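**FOR RELEASE 30 May 2026**

# Grodance to publish one-volume technical history of uncrewed Moon landers
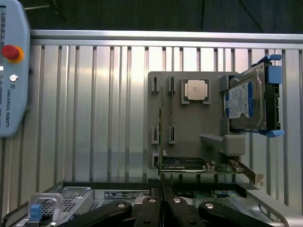 *Teach pendant and display board with computer components.*

MUVDALE – Grodance, the independent publisher of reference books on spaceflight and engineering history, will publish *Before the Footprints: Uncrewed Landers and the Lunar Surface* in November. The book covers the design, testing and operation of the robotic spacecraft that reached the surface of the Moon in the years before the first crewed landing, and the later missions that returned samples or carried rovers.

The hardcover edition runs to 700 pages and contains 198 figures, most of them line drawings prepared for this edition. It is the first title in the Delaunay series, a new line of large-format technical histories. Distribution to the book trade will be handled by Fallusora.

## Scope of the book

General histories of lunar exploration tend to treat the uncrewed programs as an opening chapter. *Before the Footprints* takes them as its whole subject. The narrative starts with the early impact probes, moves to the first successful soft landings in 1966, and continues through the sample-return and rover missions of the 1970s. A closing section deals with the return of robotic landers to the Moon in the present century.

The text is divided into 17 chapters. The early chapters are arranged by mission and the later ones by subsystem, so that a reader can follow one spacecraft from proposal to end of operations, or compare how different teams handled the same problem. Subjects treated at length include:

- landing radar and altitude marking
- throttled and fixed-thrust descent engines
- crushable structures, landing legs and airbags
- thermal control through the lunar night
- television systems and the transmission of surface panoramas
- soil mechanics instruments and surface samplers
- ground station scheduling and command procedures

Each mission chapter closes with a timeline of the descent, set out in a common format. Where published sources disagree on a time, an altitude or a mass, both values are printed and the source of each is given. Units are metric throughout, with original units in parentheses where a drawing or report was prepared in another system.

Failed missions receive the same treatment as successful ones. For several of the early landers, the cause of loss was never fully established, and the book sets out the competing explanations without choosing between them. The chapter on descent radar includes a comparison of the tests that were carried out from aircraft, balloons and towers, with notes on which conditions could and could not be reproduced on Earth.

## Appendices and reference material

There are 4 appendices:

1. A table of lander masses at launch, at the start of descent and on the surface.
2. Landing coordinates, with notes on how each position was first estimated and later revised from orbital photographs.
3. A glossary of terms and abbreviations, with transliterations of Russian terms.
4. A bibliography arranged by mission and then by type of document.

The index is split into a general index and a separate index of components. The component index was added after early readers of the manuscript reported difficulty in tracing a single part, such as a propellant valve or a camera mirror, across several chapters.

## About the figures

The line drawings follow one set of conventions for scale, shading and labeling. Cutaway views show structure, tanks, wiring runs and instrument locations wherever these are documented. Parts whose position is inferred from photographs or written descriptions are drawn in a lighter line weight and listed in the figure note. No color is used in the drawings. A section of color plates, printed on coated stock, is bound in the center of the book and contains maps of the landing regions.

Three fold-out sheets accompany the hardcover. They show descent profiles plotted on the same axes, and can be laid side by side – the trim size and margins were chosen with this in mind.

## Production details

The book is section-sewn with a rounded spine and is designed to lie open at any page. Body text is set in a single column, with a wide outer margin for references and short notes. Longer notes are placed at the end of each chapter, where they can be read with the relevant drawings.

A digital edition will be released together with the hardcover. It contains the full text and all figures, and drawings are supplied in vector form so that labels remain legible when enlarged. The fold-out sheets are included as separate full-size pages. Cross-references between chapters, the glossary and both indexes are linked. No paperback is planned.

Corrections reported after publication will be listed on the Grodance website, arranged by page number and dated. Purchasers of the digital edition will receive corrected files at no charge.

## Availability

*Before the Footprints* will be available in November through bookstores, museum shops and library suppliers, and directly from Grodance. Trade orders should be placed with Fallusora, which will open its order book for the title during the summer. Standard terms apply to trade accounts – returns are accepted on undamaged hardcover copies only.

Libraries that place a standing order for the Delaunay series will receive each volume on publication. Catalog records will be supplied with the first shipment. The second volume, on the development of pressure suits and portable life support, is in preparation, and its publication date will be announced separately.

Review copies are available to magazines, journals, radio programs and websites that regularly cover spaceflight, engineering or the history of science. Requests should state the name of the publication, the intended date of the review and the preferred format. Printed review copies are limited in number and will be allocated in order of request. A sample chapter, with its drawings and notes, can be supplied immediately as a PDF.

Individual drawings may be reproduced with a review or news item, provided that they are credited to Grodance and are not cropped or relabeled. Use of the fold-out sheets requires written permission.

## About Grodance

Grodance publishes illustrated reference books on spaceflight, aviation and the history of engineering. The company is based in Muvdale, where editing, drawing and page layout are carried out in house.

## About Fallusora

Fallusora distributes specialist nonfiction to bookstores, museums and libraries.

**Press and review inquiries:** Grodance Press Office, Muvdale

**Trade orders:** Fallusora Customer Service

\###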